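Part 3: Setting up the shelf cabinet

By now you should have the labels printed (Part 1) and the folders sorted by year (Part 2). If you skipped ahead, I get it, I'd have done the same, but go back and do the labels at least. Everything from here on assumes you can read what you're putting away.

I wrote this up after Jade Poirier and I did the first cabinet in September and then couldn't remember what we'd decided by the time we got to the second one. So this is the version we follow now, written down, and Rosalie Tanner at the Bergeron office has been using it too with only one complaint (see the note on lids).

What you need

The two-door cabinet, the low one, which we buy from Oltska. The Bindero boxes with separate lids. Your folders. A soft cloth, a pencil and a Phillips screwdriver.

Before you load anything

1. Put the cabinet where it's going to live. Leave enough floor in front for both doors to open all the way. I always forget the doors and end up with a chair in the way.

2. Open both doors and leave them open. You'll be in and out a lot, and I've banged my knuckles enough times reaching around a half-closed one.

3. Check the hinges. Push each door gently up and down with your hand. If it wiggles, snug up the hinge screws a quarter turn at a time and try again.

Caution: Don't use a power driver on the hinge screws. I stripped one on our second cabinet and it took me most of a lunch hour to fix with toothpicks and wood glue.

4. Wipe the inside with a dry cloth — top shelf first, then the bottom panel. New cabinets come with a surprising amount of sawdust in the back corners.

5. Decide what goes on the shelf and what goes below it. We put the current year on the shelf and anything older down below. Do it the other way if you like, just be the same in every cabinet!

Loading the cabinet

6. Take the lid off the first box and set it on top of the cabinet. Keep it up there while you work so you don't step on it.

7. Slide the box onto the shelf with the label end facing you. If your label is on the lid instead of the box, hold off until step 9.

8. Fill the box, but stop at 44 folders. They'll take a few more if you shove, and then you'll never get one out again without pulling three others with it.

9. Put the lid back on. You may have to pull the box forward a little to get the lid down over the back.

Note on lids: This was Rosalie's complaint. The lid and the box aren't always quite the same blue, and she thought she'd been sent mismatched sets. I have a whole stack like that and they fit fine. Go by the label and don't worry about the shade.

10. Loose folders that don't belong in a box yet can lie flat on the shelf. Put the label side up. Only a few, please — once you've got a pile, start another box.

11. Close one door, then the other. If they rub in the middle, go back to step 3.

The cabinet with its doors open, and a closer look at something blue:
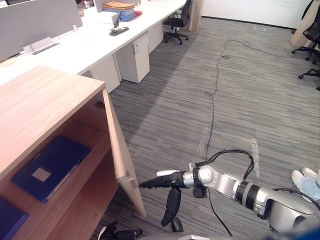
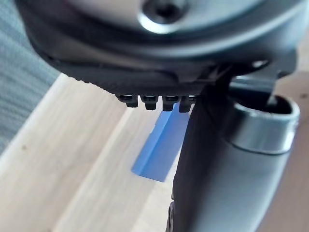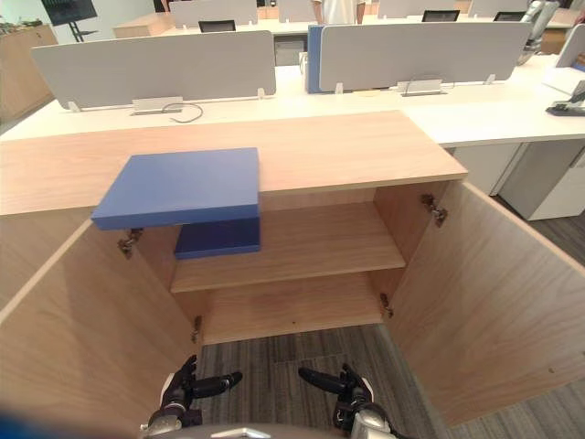
Numbering

12. Give each box its number from the master list before you move on to the next one. Ours start at 200 and the Rustadent files have their own run starting at 449, which made sense when we had two lists and makes a lot less sense now. I'm leaving it alone.

13. Write the number in pencil on the bottom of the box as well as on the label. Labels fall off. I found a box last month with no label at all, and the pencil mark saved me opening every folder in it.

14. Add the cabinet to the sheet taped inside the supply closet door. Just the cabinet number and the range of boxes, nothing fancy.

If a box won't slide in

Check that there isn't a folder tab sticking up past the rim. It's nearly always a tab. If it's not that, look at the shelf itself and see whether one of the pegs has slipped a hole lower than the others, which tips the shelf just enough to be annoying. Take everything off before you move a peg. Then start again at step 7.

For the tall cabinets in room 2604, skip to Part 4. The shelves adjust differently and the lids go somewhere else.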